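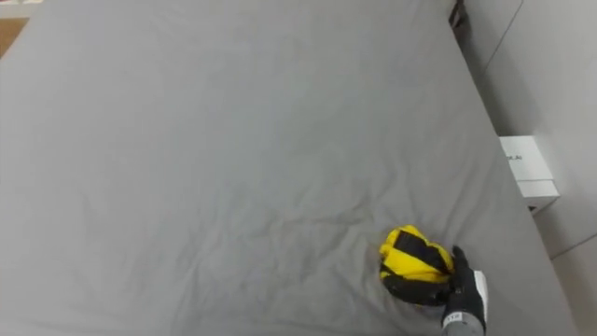

Questions about recording family stories

The Trutdale Family History Group helps people record older relatives talking about their lives. Our collection holds 1,679 recordings, and 1,130 of them have a written transcript. These are the questions we get most often by phone and email.

Do I have to live in Trutdale to take part?

No. The person being recorded should have lived or worked in Trutdale or Umali at some point, or have parents who did. You can live anywhere.

How long should a recording be?

Most people are tired after 45 minutes. Stop then and come back another day. Two or three short sessions usually give you more than one long one, and your relative will have had time to remember things in between.

What equipment do I need?

A phone will do. Put it on something soft, such as a folded towel, about two feet from the person speaking. Turn off the radio and the dishwasher and keep the dog in another room. We also lend out 19 small recorders, free, for up to three weeks. Bring a photo ID when you pick one up.

What should I ask?

Start with a place. "What could you see from your bedroom window?" works better than "Tell me about your childhood." After that, ask about meals, the walk to school, first jobs, and who lived next door. We have a printed sheet of 58 questions at the front desk, and we can mail you a copy. Please don't try to get through all of them.

My grandmother says she has nothing interesting to say. What now?

Most of the people we record say this first. Ask her how to do something – hang out a wash, kill a chicken, get to Umali before the bridge went in. People who don't want to talk about themselves will often talk about work.

Should I correct mistakes in dates and names?

Not during the recording. Make a note and ask about it afterward. If you later find that a date is wrong, send us the correction and we will put it in the notes. We leave the recording as it is.

Can more than one person be recorded together?

Yes, but two is the limit. With three or more, the transcript gets very hard to do. Have each person say their full name at the start so the typist can tell the voices apart.

My relative speaks Spanish. Is that a problem?

No. Teodoro Aguirre transcribes our Spanish recordings and adds a short summary in English. Allow extra time for these.

Who can listen to the recording?

You and your relative decide that on the release form. It can be open to everyone, open to family only, or closed until a year you choose. You can change your mind later by writing to us.

Can I restrict just one part?

Yes. Give us the start and end times of the part you want held back. We keep the full version in the locked cabinet and a shorter one for listeners.

Do you take old cassettes?

Yes, standard cassettes and microcassettes. We can't play reels at the moment. Label each tape with a name, even if you are guessing at the year. Tapes are returned with a digital copy, usually in six to eight weeks.

Who do I contact?

Ask for Damián Ibarra at the front desk, mornings until noon, or leave a message in the afternoon.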